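The Bed Can Wait

Every July my sister-in-law rents out her two spare rooms, and every July I am drafted to turn them over between guests. I have made a lot of beds. I am not good at it, but I am quick, and I come with my own arms.

So I read the robot news with more than the usual interest. For ten years I have been promised a machine that would do this for me. There have been backflips. There has been dancing. There was a fellow from a company called Gellen who told a hall full of people, me among them, that household labor was "basically a solved stack." I went home afterward and looked at my own household labor, which was also a stack, and it was in the sink.

Let me be fair, as it is cheap to be fair early on. Machines are wonderful at plenty of things. A warehouse in Gorholm can find one box of staples among thousands and send it rolling toward me before I have remembered why I wanted staples. My dishwasher is 20 years old and has never once sighed at me. What these have in common is that somebody built the world around the machine. The dishwasher does not wander the kitchen looking for plates. We carry the plates to it and bow slightly as we put them in.

A bed will not meet anyone halfway.
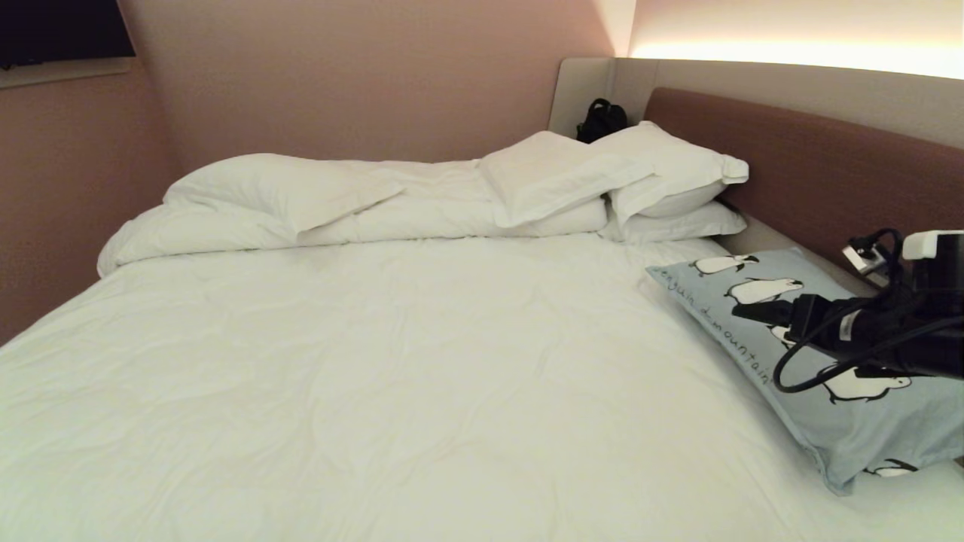 Take the pillow, which is the part everybody thinks is easy. A pillow has no handle. It has no real front. Squeeze it in one place and it gets bigger in another. To pick it up you have to decide where its edges are, and it will change them while you are deciding. A white pillow on a white duvet is worse, because even I lose track of where one stops and the other starts, and I have been looking at bedding all my life.

Then there is the duvet, which is the same problem at the size of a parking space. Pull one corner straight and you have pulled another one crooked. You walk around to fix that one. A person making a bed does a small lap of honor, leaning and tugging, and most of what they know is in the tug. I couldn't tell you how hard I pull. I pull until it's right.

My friend Eimear Mac Carthaigh spent 4 years on gripping problems at Stimier and now teaches high school physics, a move she describes as going somewhere the subjects hold still. She says the trouble isn't strength or speed. Arms have had both for decades. The trouble is that a cushion never sits the same way twice, so a robot that has practiced on 400 arrangements of pillows is going to walk into a bedroom and meet number 401. Then someone has left a bag up by the headboard, or a novelty cushion at an angle, and the machine has to work out whether that is part of the bed, or luggage, or decoration. I asked her how it would tell. She asked me how I tell. We had another coffee.

I notice that the people most sure this is nearly done are the ones who don't change sheets. I mean that kindly. If you think of a chore as one thing, "make the bed," then it looks like one problem with one answer coming. Anyone who has done it for money knows it is about nine jobs in a coat. Find the fitted sheet. Find the other fitted sheet, that one was a double. Strip, shake, stretch, tuck, smooth, plump, and get the hair off.

There is also the matter of taste. Some hosts want pillows flat, some want them standing up like toast. My sister-in-law wants them standing and then chopped, for reasons she has never shared. I obey. I would enjoy watching a robot arm chop a pillow, and I would stand well back.

Will it come? I expect so. I think I'll see one make a bed slowly and a little lumpily before I'm too old to care, and I'll clap, and then I'll go around behind it and fix the corner. Until then, check-out is at eleven and I know where the linen closet is.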